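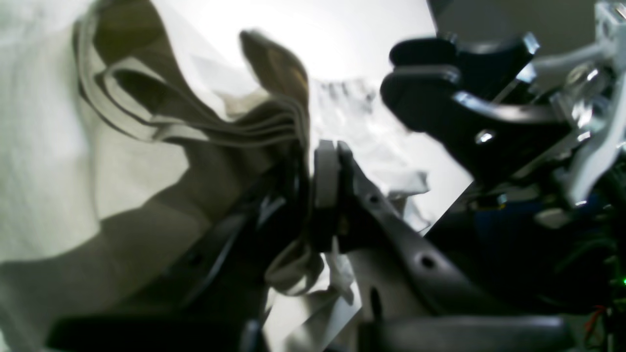
Plalis garment handling station, reviewed after 18 weeks in a working laundry

I run the clean side at Andreadis, a family laundry in Trernlow that looks after care homes, a couple of small hotels and anyone local who can't face their own ironing. When the owners asked me whether we should have a Plalis, I said I would rather have two more people and a decent kettle. We got the Plalis (and, after a bit of nagging, the kettle), and as quite a few people in the trade have rung up since to ask what it's like to live with, I thought I'd put it all down in one place.

What you get is a pale worktop with two arms over it, grippers on the ends, and a screen that somebody can work with damp hands. Kosen, who supply it, delivered ours early one morning in November and had it standing where the old sorting bench used to be by the time we'd finished our tea break. The setting up took a good deal longer than the standing up. Their engineer, Reiko Hattori, stayed with us for five days and was patience itself, even when the same fitted sheet went round and round for most of an afternoon.

Its job is the dull bit in the middle. Clean things come out of the dryers in a great knot, and before anybody can press, fold or hang them they have to be pulled apart and found a corner or a neckline. The arms pick at the heap, pinch a bit of cloth, lift it, have another go if they've caught two things together, and lay the piece out ready for one of us to take. Kosen say up to 1000 pieces in a shift. Our best so far is 1316 over two shifts, and that was a very kind day with hardly anything on it but pillowcases and hand towels, so do bear in mind what you wash before you believe any number you're given, including mine!

It is very good with anything flat. Pillowcases, napkins and tea towels go through steadily and I've stopped looking round to check. Tunics and polo shirts are decent too, now that it has had some practice with ours. Where it struggles is soft, thin, slithery stuff, and anything inside out with a sleeve tucked up in itself. It will hold a fold as if it had found an edge, think about it, put it down again and come back to very nearly the same place. Azlan Lau calls this "knitting" and he's not far wrong. Pale things give it more bother than coloured ones on our worktop, and I'd ask Kosen about a darker surface if I were ordering again.

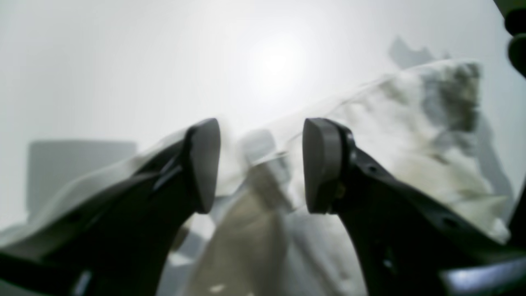

Did anybody lose their job when the station came in?

We kept everyone on. Two people moved from the sorting bench to pressing and repairs, and one who had been meaning to cut her hours did so at a time that suited her. The owners put that in writing before the order was signed, and I'd advise any workplace to ask for the same.

I don't want to make it sound rosier than it was, mind you. Endang Sopacua had been on that bench longer than I've been in the building, and she could tell a care home's cardigans by feel with her eyes on the clock. The first few weeks were hard on her. A bench is a sociable place, you stand across from each other and talk all morning, and with the arms in the middle of it we were suddenly all facing different ways. We've since turned the folding tables round so people can see one another, and it has made more difference than anything on the settings screen. If you are planning the floor, think about where people will stand to chat and do it before the bolts go in.

Endang does the mending now, and she also teaches the station, which she took to much more readily than I expected. When it meets a garment it can't manage you take hold of the lead controls and move the grippers through it yourself, and it keeps what you showed it. She is far better at it than I am. I did ask for her to be paid a grade higher for that work and it went through, though it took two goes, and I think it ought to have been in the budget from the start.

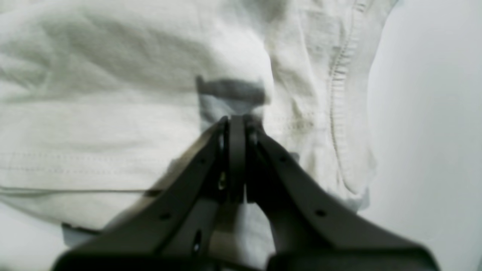

The other change has been to our backs and wrists. Bending into a trolley and hauling at a tangle of bedding is what sends people home sore, and Khairul Lubis, who used to wear a support on one wrist by the end of the week, tells me he has left it in his locker lately. He does find the new pace tiring in another way. The arms don't slow down after lunch as people do, and when pieces keep arriving you feel you ought to keep up. There is a speed setting and we turned it down. The owners grumbled a bit and then agreed with us, and the day's work still goes out on the same vans.

Grumbles, then. The stop button is in a good place but the restart takes far too many presses. The sound is a sort of whirr and click, perfectly bearable near the dryers and rather wearing in a quiet room. The manual reads as if it had been through three languages on its way to us. Telephone help is excellent in the morning and thin after four, when our evening shift is just getting going. Fingertips do wear, and Afiq Oei, who looks after our machines, would like them to be easier to change, so order a spare set with the station and save yourself the wait we had.

Would I buy it again? For a laundry with plenty of flat work and people who are short of hands, I would, with the speed turned down and the teaching hours paid for properly. For a small shop doing mostly silky blouses and best dresses I'd leave it a while and see how the next model gets on. Anyone from the trade is welcome to come and watch ours for an hour, mornings are best, and Endang will let you have a go on the controls if you ask her nicely.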